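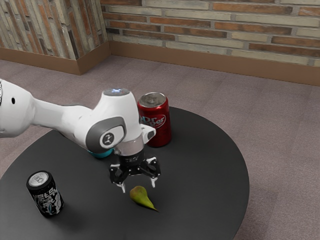 Slide 4. Simulated pick, gripper open over the pear.

Nerix run, 500 trials. Fault: the controller reported "grasp complete" with nothing held, 283 times. Cause was a stale width reading, two cycles old, carried over from the previous pick. Vilja Pesonen found it in the logs in October.

Safety point: on real hardware the arm would have moved off at full speed. Pause.

Fix: discard any reading older than the close command. Hand over to Joni for the retest.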